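Bowl Toss at the Warkcombe Games Afternoon: Frequently Asked Questions

Most of these come up every June, usually from the same four families. Please read to the end before writing to Heidrun.
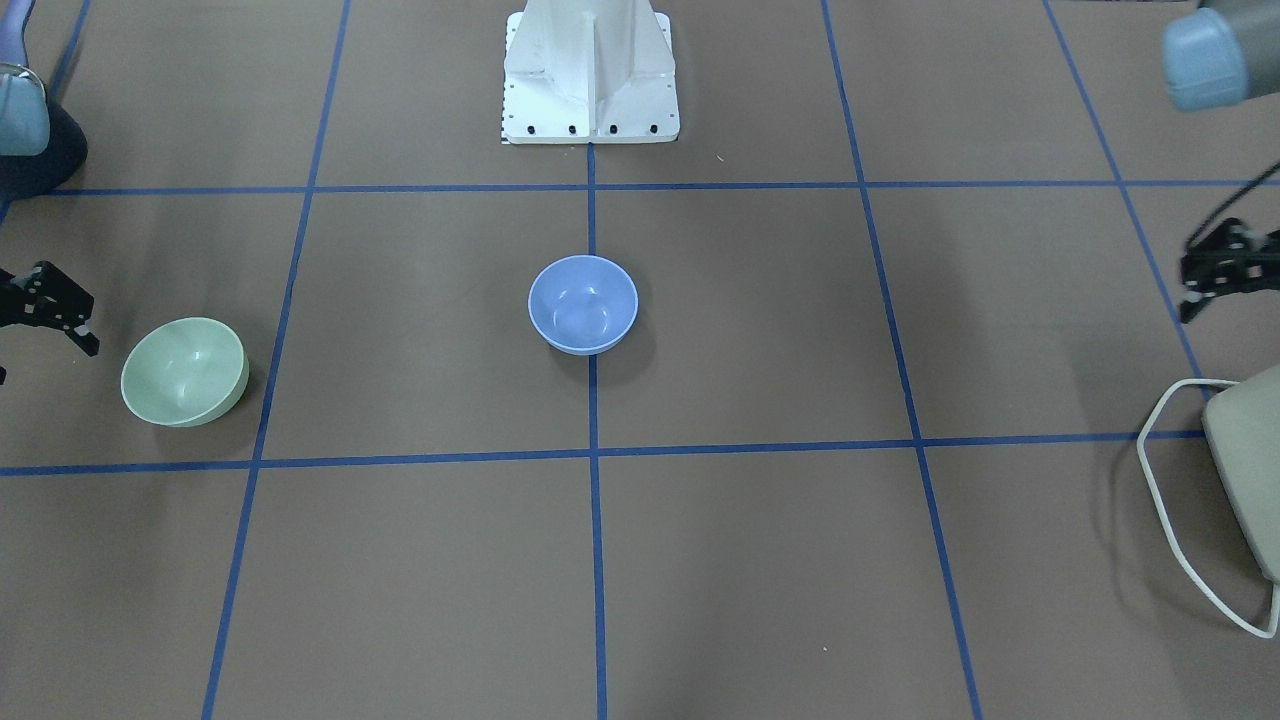 What do I need to play at home?
A floor, a roll of blue painter's tape, two light bowls and something soft to throw. We use beanbags. Rolled socks work fine and are easier to replace when they go under the couch.

Does it have to be blue tape?
No. It has to be tape you can see and tape that comes up again. Pirmin Zaugg once laid out a very handsome court in brown tape on a brown mat, and the first round was mostly arguing.

How big are the squares?
Big enough that a bowl fits inside one with room to spare on every side. We don't publish a measurement. The year we did, we got a letter about it.

Do the lines have to be straight?
Straight enough. Stick down one end, walk the roll across to the other side, pull it snug and press. If you try to smooth it down as you go, you will drift, and you will drift toward the wall. Do the long lines first and the cross lines after.

Can I tape directly onto a wood floor?
We'd put a mat down. If you'd still like to tape the floor, try a short piece in a corner overnight. What you learn in the morning is between you and your floor.

Where do the bowls start?
In the middle band, in different squares. After that they stay wherever they end up until the round is over. No nudging with the foot.

What if a bowl is touching a line?
It belongs to the square that holds most of it. If you can't agree on most, the player who set it down picks, and the other player throws first. This rule replaced a 33-minute discussion between Balthasar Baumgartner and his sister.

What if a bowl tips onto its side?
Leave it. A tipped bowl is still in play, and a bag that goes in and stays in counts double. A bag that goes in and comes out again counts for nothing, however nice it looked.

Can I tip the bowl on purpose?
With a thrown bag, yes. With anything else, no.

How does scoring work?
One point for a bag that stops in the same square as a bowl, 2 for a bag in the bowl. First to 7 takes the round. Bags resting on tape score nothing – yes, even if it's only a corner.

Which bowls are best?
Light ones with a rounded bottom, because they move when you hit them. Please don't bring the heavy mixing bowl. It doesn't budge, and it chips, and then it's somebody's grandmother's.

Do the colors mean anything?
Only that people can shout "blue" or "green" and be understood. Pick any two you can tell apart from the throwing line.

Can I sit down to throw?
Yes. Put the chair behind your line with all its legs off the playing squares. Seated players get no extra points and have so far needed none.

Is there an age limit?
No. Very small children may stand where they like and will do so anyway.

How do I get the tape up afterward?
Slowly, pulling it back low over itself. Do it the same evening. Tape left until Thursday becomes part of the house.

May I keep the tape for next year?
Yhon Usuga has a ball of used tape that he says will be useful. We have not asked for what.

Who do I ask if my question isn't here?
Heidrun Imhof, at the sign-in table, any time before the first round. During the rounds she is playing and will not hear you.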